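### 3.2 Collecting Demonstrations

All demonstrations were recorded in the Saleck simulator by two operators, each of whom completed 14 practice runs that were discarded. An episode starts with both arms over the table and a small set of objects between them.

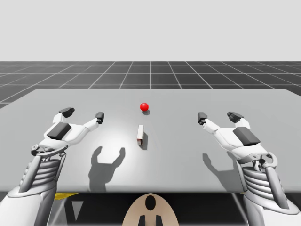 **Figure 2.** Simulated two-arm workspace with both grippers open, a red ball and a white block.

Ball color varies between episodes, so a policy cannot rely on a single hue. We also store a close view that looks out between the fingers of one gripper. In this view a nearby object, such as the Jell-O box at lower right, may be only partly visible while the green ball farther back is seen whole. We kept such samples. After removing episodes with dropped packets, 486 remained for training.
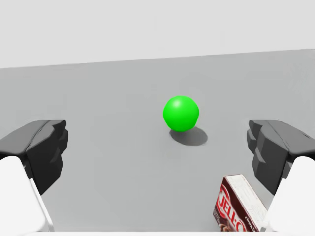

### 3.3 Labeling

Each episode was split into segments with the Vrettos tool and checked by A. Tsakiris. Segments shorter than 16 time steps were merged with the one before.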